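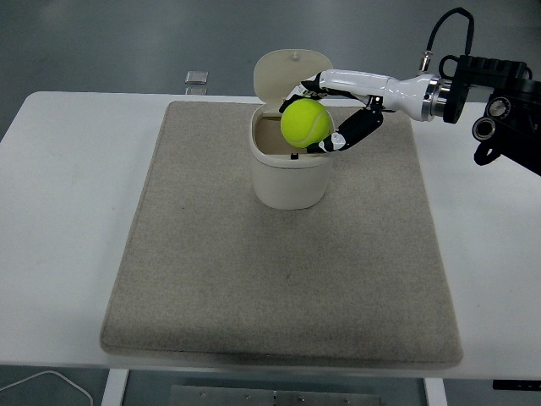
Can a robot arm do household pickup without someone standing next to it yet?

For a single known object going into a single known container, it is close enough to run on a bench. For a room with ordinary clutter in it, the failure rate is still too high to walk away.

kelvin_clamp
Posting the above as a starting point, edit as needed. My own numbers are from a Wultik controller on a fixed base. 100 attempts at ball into small bin, lid already open, 80 clean. Most of the misses were contact with the rim on the way in.

torqueloss
80 is not a household number. A person who missed the trash one time in five would be asked to sit down. Also, "lid already open" is carrying a lot of weight there. What does it score with the lid closed?

kelvin_clamp
Not measured. Opening the lid is a separate skill with its own grasp and its own force limit, and I did not want to mix the two error sources.

shimstock
I run parts bins in a small shop, so different problem. We tried an Atidik cell for sorting offcuts. Cycle time was roughly 15 seconds per piece, and a person takes 3. It still paid off on second shift, when the bench is otherwise idle. Speed matters less than people on this board think.

torqueloss
Speed matters in a kitchen if I have to stay out of its way. Your cell has a fence.

shimstock
Granted. No fence in a kitchen.
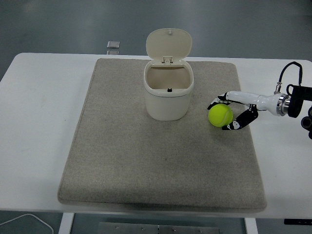
Grasp versus placement

madis_user
Splitting this off from the first part. A tennis ball is a friendly object: it compresses, the felt has good friction, and orientation does not matter for a drop. The hard part is clearance. Small opening, ball plus fingers, and an upright lid limiting the approach from behind. I would log finger-to-rim distance at release before touching the grasp planner.

kelvin_clamp
Agreed on clearance. Disagree on friction – I get slip if the pinch line is well off center, even on felt. On the Madis forum the usual advice is to close slower, and that helped some.

torqueloss
Then try a wet sponge or half an onion and post that. Balls tell me very little about chores.

madis_user
They tell you whether calibration is good. If the ball hits the rim, the onion will too.

shimstock
Has anyone used the Vashisht wrist compliance settings for this? Default stiffness looked too high to me for anything near a thin plastic edge.

kelvin_clamp
Yes, lowered it in December. Fewer tipped bins, slightly worse release position. I can upload the config tonight after 9 pm.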